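Perguntas frequentes: triagem automática das vistorias de rua
Setel, equipa de Andembridge. Actualizado terça-feira, 29 de outubro
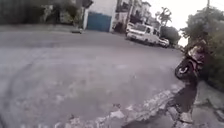

Rua em vistoria: asfalto manchado e borda do pavimento partida.

Juntámos as dúvidas que chegaram por mail e na reunião de turno. Falta coisa, vamos acrescentando.

O que muda, em duas linhas?
O Kpodo faz a primeira passagem pelas imagens. Marca fissuras, bordas partidas, entulho, remendos. Vocês confirmam, corrigem ou deitam fora. Antes era tudo à mão, imagem a imagem.

Vai haver despedimentos?
Não está previsto nenhum. O que acaba é o turno da noite na triagem, em junho. Quem lá está passa para o dia, com o suplemento mantido até ao fim do contrato actual. Depois disso ainda se está a negociar.

Então quem é que decide se uma rua vai para obra?
Pessoas. O Kpodo não fecha fichas. Sem assinatura de um técnico a ficha não sai do sistema.

Quantas imagens tenho de rever por turno?
O tecto é 500. Não é meta, é tecto. Se a fila passar disso fica para o turno seguinte, não levem trabalho para casa.

E quando ele se engana?
Engana-se. No ensaio de Westley foram revistas 406 fichas e 97 tiveram de ser corrigidas à mão. Quase sempre sombras compridas tomadas por buracos, ou manchas claras no asfalto lidas como remendo. Na imagem lá de cima há das duas coisas, sombra e manchas, vale a pena olhar com calma. Corrijam e escolham o motivo na lista. "Outro" só em último caso.

As correcções servem para avaliar as pessoas?
Não. Ficam ligadas à ficha e não ao vosso nome nos relatórios. A chefia vê totais por equipa.

O que faço com carros, motas e gente na imagem?
Nada de anotar. Se uma viatura tapa o lancil, marquem "troço encoberto" e sigam. Caras ou matrículas legíveis: botão de ocultar, antes de gravar. Sempre.

Objecto junto ao lancil que não se percebe o que é?
"Não identificado". Não adivinhem. A brigada vê no local.

Ainda se vai à rua?
Sim, e mais do que agora. Cada técnico passa a ter 2 manhãs por semana no terreno. Quem tem restrição médica fica dispensado, basta a declaração que já está nos recursos humanos, não é preciso outra.

Há formação?
Há, dentro do horário. Uma manhã na sala e depois uma semana a trabalhar em par com alguém que esteve no ensaio. Inscrições na folha afixada na copa (a da intranet está desactualizda, ignorem).

Posso continuar a fazer à maneira antiga?
Até junho sim, nas ruas que ainda não foram carregadas. Depois só com o sistema em baixo. Os formulários em papel ficam no armário da entrada.

O sistema foi abaixo a meio do turno. E agora?
Gravar o que der, avisar o apoio, passar ao papel. O tempo parado conta como trabalhado.

A quem mando dúvidas?
Caixa da equipa, assunto "triagem". Respondemos por ordem de chegada, às vezes demora um bocdo.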